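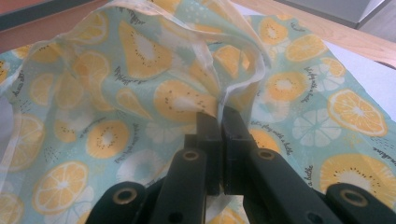 Photo: Branwen Rosser

Ulis spring program, first look

4 min read

Quick one this time, the printer wants the full brochure by tonight and I still have two pages with holes in them. Here's what is settled for the spring season at the Ulis. Times are doors, film starts half an hour later unless it says otherwise.

Opening weekend is the first weekend in April. We start with the Furkotden shorts, 17 films over two evenings, all made in the valley or by people who grew up there. Longest is 34 minutes, shortest is under one. Friends of the Ulis get in free, everyone else pays what they like at the door. Cash or card, the card reader is fixed.

If you came last year you'll remember the second night ran very late. We've put the long one first this time. Intermission in the middle, bar open, please bring your glasses back.

THE LIVE SCORE
The big one. Bjarnason are coming back with a new score for a silent feature, played live in the room, piano and two cellos plus whatever it is they do with the tape machines. They've done it twice before, both in bigger places than ours. We hold 104 with the balcony open and the balcony WILL be open, the railing got signed off in January.

Tickets for this go to members first, for a week, then general sale. Two per member. Last time people asked for six and then we had empty seats on the night, which was a shame with a waiting list that long. If you can't use yours, send it back to the box office and we'll resell it. You get the money back, less the booking fee.

Running time is 90 minutes, no break. Latecomers wait in the foyer until the first reel change. Sorry but the band asked and we said yes.

MATINEES
Same as the fall, mid-morning, coffee included. Four films so far, fifth to be confirmed (rights still being argued over, I'm hopeful). Babies welcome at all of them. Lights stay half up and the sound is down a notch. Strollers go along the side wall and not in front of the fire door please, we got told off.

Subtitled screenings: every matinee film has one subtitled showing, marked with an S in the brochure. The website is missing the S on two of these, will be corrected this week.

GONDIER DOCUMENTARY NIGHTS
Three nights, one in each month of the season. The first is a film about the ferry crews, with the director there for questions afterward. Second is still a choice between two titles. Third is the one about the brass band that a lot of you wrote in for after it sold out in the fall. Different print, better sound. We're told anyway, I haven't heard it yet.

The Gondier nights are ticketed separately and not part of the season pass. I know, I know. It's a different budget and they set the price. Under 18s are free.

SEASON PASS
Price is unchanged. Pass covers everything except Gondier and the live score. You still have to reserve a seat for the shorts, the pass doesn't do it for you. Phone or desk, the online form doesn't recognize pass numbers yet.

Old passes: if yours has the green edge it has run out. Bring it in and we knock a little off the new one.

THE PROJECTOR FUND
We are at $1450, almost all of it from the bucket by the door and the poster sale. Thank you. The lamp housing is paid for out of that and has been orderd. It goes in before the opening weekend, so the place is dark for three days at the end of March and there'll be no one at the desk. Leave a message.

More posters have turned up in the back office, mostly seventies, a few with tears along the folds. Those go on sale at the shorts. Same deal, name a price and put it in the bucket.

HELP WANTED
Ushers for the live score, both doors. Someone with a van for the piano. Someone who can proofread, clearly. Write to Branwen at the box office or just tell whoever is on the desk.

Full brochure goes out to members by mail, and there'll be a stack in the foyer — take one for a neighbor. If your adress has changed let us know before then, a lot of the winter ones came back.

Recent items
Balcony reopening: what's changed
Winter season: your votes on the best film
Parking behind the Ulis during the roadworks
Furkotden shorts: call for entries (closed)
Poster sale, thank you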